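Bench notebook, Kiltarer kitchen room
Saturday, July
Posted by the bench lead
4 min read

Continuing from the previous page. The remaining question was where the bowls go between breakfast prep and the pan work, and whether the tape layout from the Rudden trial can be kept or has to be redone.

Started at 9 with the table wiped down. The top is white laminate on the order sheet, item 3162, and it marks easily. Pen comes off with alcohol if it is caught the same day. Older pen lines do not come off fully and I have stopped trying. Melamine sponge takes out the gray scuffs but dulls the finish, so I used it on one test patch only and left the rest alone.

Tape. Gray tape, same roll as before. Short strips mark where an item sits, longer strips mark an edge that should stay clear. Adhesive residue after removal is the main complaint. Peeling slowly at a low angle leaves less of it than pulling straight up. Warm water and dish soap handles what is left if it is given a few minutes. Do not scrape with a blade.

Layout as of this morning: toaster at the back left, controls facing forward, slots up. Lidded saucepan at the back right with the handle pointing right. Clear food container behind the pan. Green bowl in the middle inside its tape, blue bowl to the left of it. 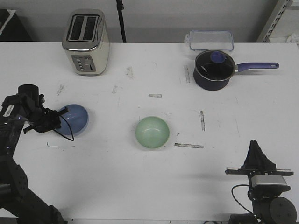
The toaster position is the one I am least sure of. Toast has to be lifted out from above, and anything stored over that corner later will get in the way. It also sheds crumbs when it is moved, and crumbs under the tape edges are what make the strips lift. For now it stays. The crumb tray gets emptied before the toaster is shifted, and the spot underneath gets wiped while it is out of the way.

Pan handle. It is long for a pan this size and sets how much width the back right needs. Turned forward it would stick out over the working area and catch sleeves. Turned left it would take up the space over the bowls. Pointing right is the only direction that leaves the middle open. The hanging hole would allow storage on a hook, but then the lid needs its own place, and lids stored separately have a way of ending up in the wrong cupboard. Lid stays on the pan.

The glass lid is dark enough that the contents are hard to judge without lifting it. Noted for the pan work, where we want to check level without opening. The Harnlow lid from the other cupboard might be easier to see through. Try it next time and record whether it seats properly on this rim.

Food container: lid on whenever it is on the table. It went behind the pan because it is the last thing needed in the sequence. Drawback is the reach over the saucepan to get it. Acceptable with a cold pan, not with a hot one. If the pan has been on heat, the container comes out first and is set down at the left.

Bowls. Both are small and round and they do the same job, so color is the only thing separating them in the written steps. Settled on green for dry ingredients and blue for wet. The Escobar sheet has it the other way round and should be corrected before anyone prints it again. Fill weight for the dry bowl is 213 g of oats. That leaves enough room at the rim to stir without spilling. Tried a larger amount and lost some over the side on the second stir.

The scale reads to 2000 g and was zeroed with each bowl on it. Write the bowl color next to the reading. Two entries from last week have a weight and no color and cannot be used.

Open items:
- Replace any strip with a lifted corner. Do not tape over the old one.
- Correct the bowl colors on the Escobar sheet.
- Test the Harnlow lid on the saucepan.
- Find out whether the supplier of 3162 has a cleaner they approve for old pen marks.
- Move the paper towels closer. Walking across the room with wet hands is how the floor got slippery.

Stopped at the bowls. Pan work goes on the next page, same layout, with the container moved to the left before heating.

Questions about this notebook: leave a note in the front pocket | © Kiltarer kitchen room | Back to top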